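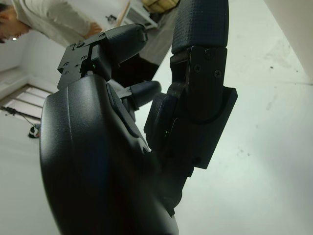 I will say it plainly: the toaster is the best thing in any kitchen, and it deserves a permanent spot out in the open. My sister-in-law Prena keeps hers in a cupboard, behind the stockpot, and gets it out maybe 2 mornings a week. The rest of the time she eats cereal standing up! I love her dearly, but this is no way to treat toast.

Mine has lived on the counter for 21 years (the same one, a wedding gift from Devendra Ahuja, who also gave us a fondue set we never opened). It has a dent and a lever that sticks in February, and I would not swap it for anything. You walk in half asleep, drop in the bread, and by the time you've found the butter the whole room smells wonderful.
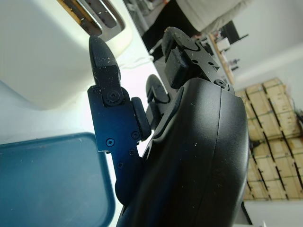
People tell me a clear surface is calming, and I do see the appeal - I wipe mine down every night and enjoy it very much. But a kitchen is for eating in. Put away the blender, put away the scale, put away the waffle iron you got on sale. Leave the toaster where a hungry person can reach it, with the bread next to it and a knife close by.

Prena says the crumbs would drive her crazy. Pull out the tray and shake it over the sink, I told her, it takes no time at all. She's thinking it over, and I've promised to bring a loaf of rye when I visit.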